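Gornholm Garden Club, August meeting notes

I took the minutes this time, so bear with my spelling. We got going at 7 p.m. with Bernadette Madigan in the chair. Shivam Joshi sent his regrets (tomatoes to pick, lucky him!).

Plant sale money first. We sold 142 perennials and took in $466 after paying Prollitz for the potting mix. Ramesh wants to put it all toward a cold frame. I'd love a second rain barrel — we went back and forth on that for ages and put it off until next month. 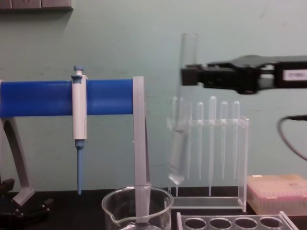 Then the fall bulb order. Yogesh Ahuja had prices from Boline, and their daffodils come to $59 a crate, delivered. We voted to get 9 crates, all in favor except Ramesh, who still thinks the squirrels will eat everything. I told him squirrels leave daffodils alone and he said he'd believe it in April.

Shabani Rugemalira is looking for help dividing the daylilies along the Upadhyay fence. Bring your own fork, and gloves too — there's poison ivy at the far end. I signed up, and so did Bernadette.

The hose by the shed still leaks. Yogesh will pick up a new washer.

We wrapped up at 8:40. Snacks next month are on me.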